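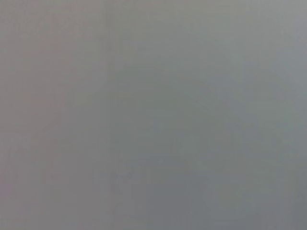
3. Data collection

3.1 Setup and tasks

All demonstrations were gathered at the Flovness site, on two identical benches, over the winter block. Each bench has one arm, one parallel gripper, a wrist camera and a fixed overhead camera. Operators drive the arm with the Clemow hand controller, which maps hand motion to gripper motion one to one unless the slow button is held, in which case everything is scaled down. We left the choice of when to use slow up to the operator. Some used it all the time, some never touched it, and the spread shows up in episode length (see 3.4).

Tasks were kept plain. Put a cup on a shelf. Close a drawer. Fold a tea towel in half. Move a sponge from the tray to the sink. Stack two bowls. Task wording was read out from a card at the start of each episode and the same wording was used later as the language input to the policy. No paraphrasing at collection time. Paraphrases were added afterwards by script and are not counted as seperate episodes.

Start poses were drawn by the Grumum scheduler, which also tells the operator which objects to lay out and roughly where. Operators were told to follow the layout but not to fuss over it. Earlier pilot runs with a taped grid gave us very tidy data and a policy that fell over as soon as a bowl was a hand's width off the mark.

3.2 What counts as an episode

An episode starts when the operator squeezes the trigger and ends when they press done or abort. Everything between is kept: joint positions, gripper width, both camera streams, controller state, button presses. Streams are written at their own rates and lined up later by timestamp. Resampling is done to 20 Hz, nearest frame, no blending.

We recorded 1,524 episodes in total. Of these 675 were held back from the main training set for review, for any of the reasons below:

aborted by the operator
task finished but wrong object used
dropped stream on either camera
long stretch with no motion at all
wrist view with little or no usable content for most of the episode

Held back does not mean thrown out. Review was done by a person looking at both streams side by side, and episodes that passed went back in. We report results with and without them in Section 5.

3.3 Low-content wrist frames

Wrist cameras see a lot when the hand is well above the table and very little when it's close in. Close to a surface the lens can't focus and the view goes to a wash of one colour. Figure 2 is one such frame: grey all over, lighter toward the upper right, a dim rounded shape low in the middle that might be a shadow or might be something near the lens. We could not say which from the frame alone. No gripper in view either, so even the usual cue for where the hand is in the picture is missing.

Figure 2. Wrist camera frame with very little usable content. Soft change in brightness from upper right to lower left, compression blocks, no sharp edges.

Frames like this are a nuisance for three separate parts of the pipeline. First the flagging step. Our early filter used mean brightness, meant to catch black frames from a dead camera. A mid-grey frame sails through that. Switched to a sharpness measure (variance of the Laplacian, small window, median over the frame) and that catches it, but also catches fast motion blur, which we want to keep. Current filter needs low sharpness and low frame-to-frame change together. Not perfect. A slow approach to a plain wall still trips it.

Second, the encoder. With hard random crops and colour jitter on top, a frame with this little in it gives the network nearly nothing but codec noise to hold on to. Compression blocks are real structure as far as a convolution is concerned. In one of our early runs the encoder features grouped by bench for flat frames, and we think it was reading encoder settings, which differed slightly between the two recording machines. Settings have been matched since. Old episodes were re-encoded but the original blocking is still in there underneath, nothing to be done about that.

Third, labelling. Reviewers were asked to mark contact by eye from the wrist stream. On flat frames they guessed, and guessed differently. We now tell them to mark "can't tell" and fall back on gripper width and the overhead view. Agreement went up. The number of can't-tell marks also went up, as you'd expect.

We considered dropping every flat frame. Tried it. The policy trained that way got hesitant near surfaces, hovering and backing off, presumably as it had never been shown what close-in looks like. So flat frames stay, as long as they sit inside an episode with good views on either side. An episode that is mostly flat goes to review. The cut-off is set per task, drawer tasks get more slack then shelf tasks.

A single frame carries no direction of travel, so the policy takes a short history of wrist frames plus joint state. Without the history the flat frames are close to useless as input. With it the joint state does most of the work and the wrist stream picks up again once there is something to see.

3.4 Operator effects

Slow-button users made longer episodes with smoother paths. Fast operators made shorter ones with more regrasps. We did not balance for this. Weighting by operator was tried in January and made no difference we could measure, so the released set has operator ID as a field and leaves the choice to whoever is training.

Fatigue is harder to pin down. Aborts bunch up toward the end of a shift. Breaks were added partway through the block and the bunching got weaker, though the later tasks were also easier ones, so we don't claim much.

3.5 Release

Episodes are stored in the Odukoya format with one folder per episode and a flat index file. Review flags are included for everything, along with the sharpness score per wrist frame so other groups can set their own cut-off. The index was frozen on Tuesday, July 13, 2021. Fixes after that go in a separate patch file, the index itself won't change. Held-back episodes are in the same archive under their own heading, with the reason code given by the reviewer and the original code from the filter where the two disagree.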